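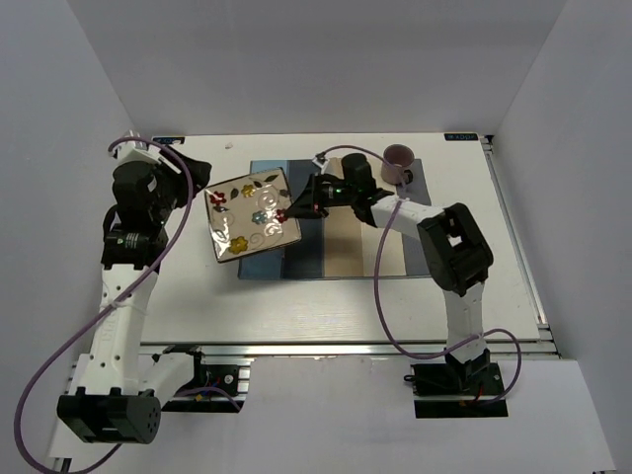

Asudico held its open day in June, and I drove 25 miles to Fukudcombe to see it. The table-setting demo was the one I stayed longest at. Two arms share one small white table, and the job is a plate, a mug and a striped placemat. The right arm had the flowered plate up over the left end of the mat, with its gripper at the rim beside a red flower. I would not have picked a plate that shiny for a demo – my own camera hates glare.

The staff said the arms had done up to 300 runs on that table. They call the software Tô. I asked about the price and was told to write to Ginport, who handle sales.

Parking was free but the lot was full by 10. Coffee was in the back hall. I left with a brochure and a list of questions about cable wear, and I still need to send those.

Reading time: 1 minute
Last updated: August 2025
Print | E-mail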